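Golordale Broadcasting has chosen Nogueira to supply the editing and storage system for its coverage of the Ludadska winter games. The agreement was announced on Jan 6, 2026 by Heather Kinnear, head of production at Golordale, and Octavian Jitaru, sales director of Nogueira.

The system will connect 23 editing stations in two centres, one at the venue and one at the broadcaster's home office. Editors in both places will work with the same material at the same time.

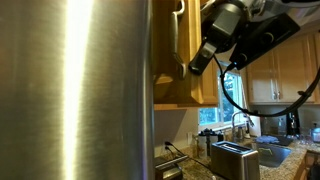

When will the staff begin to use the new system?
Training starts this month with a group of 8 editors, and the other teams will follow before the games open.

"Our editors asked for a simple way to share colour settings and sound files," said Kinnear. "We tested the system in October and they were satisfied with it."

The archive of the earlier games, 2,611 hours of video, will also be moved to the new storage.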